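Talk: Linen, sleep and other people's opinions
Speaker notes, second half. Clock should say 25 minutes when I start this.

Wait for the latecomers to find chairs. Water.

Opening. Ask who changed their sheets this week. Hands up. Then ask who is lying. (Pause. In April this got a laugh. If it doesn't, move along and look busy with the clicker.)

The survey. Gosico sent a questionnaire to 3,000 customers and got 2,867 back, which tells you how badly people want to talk about their bedding. Of those, 483 said they own a set "too good to use." Repeat that number slowly. That is 483 households keeping a sheet in a closet for a guest who is staying at a hotel.

My grandmother's set. Wedding present, never unfolded, yellow along the creases by the time I got it. Keep this short. Last time I wandered off into the funeral.
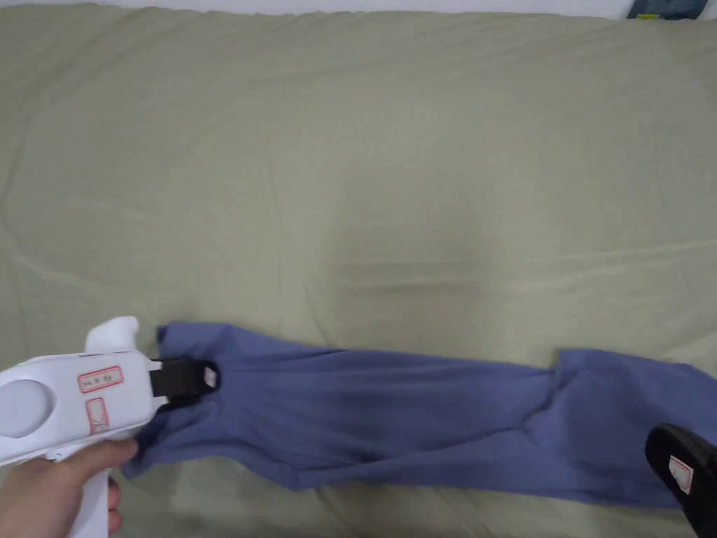
Thread count. Say outright that I don't trust it. You can twist several thin yarns together, count every one of them, and print a heroic number on the package. Rezaul Akanda bought sheets for a small hotel for years and his test was to wash one ten times and then sit on it. Recommend the sitting.

Percale or sateen. Percale is crisp and wrinkles if you look at it. Sateen is smooth, warmer, and snags on anything with a claw. Sokora sells both under nearly the same name, so read the label. Someone will ask about bamboo. Tell them it's mostly viscose and that I'll be around at the coffee.

Ironing. I'm against it. Edeltraud Hamann is in the second row and is for it, flat sheets and pillowcases both, and she will say so whether I call on her or not. Call on her.

The fitted sheet. Offer to fold one on stage. Nobody has yet taken me up on this - keep it that way.

Washing. Less detergent than the cap suggests. Skip softener on towels. Dry until nearly done, then pull it out and shake it hard, preferably with a second person you're still on speaking terms with.

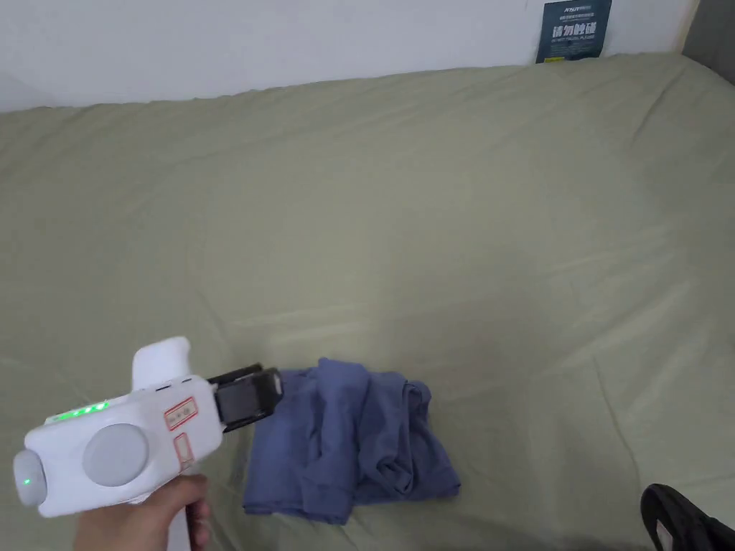
Notes by Faustino Ponce
Revised December 22, 2025

Color. White shows everything and bleaches well. Dark shows lint. The middle shades forgive the most, and they fade so slowly you only notice when you buy a new pillowcase to match.

Questions. Repeat each one for the back of the room. If it's about mattresses, hand the microphone to Detlef Wendt and sit down.

Thank Roswitha Sperling for the room. Collect the fabric swatches before anyone leaves, including the ones in pockets.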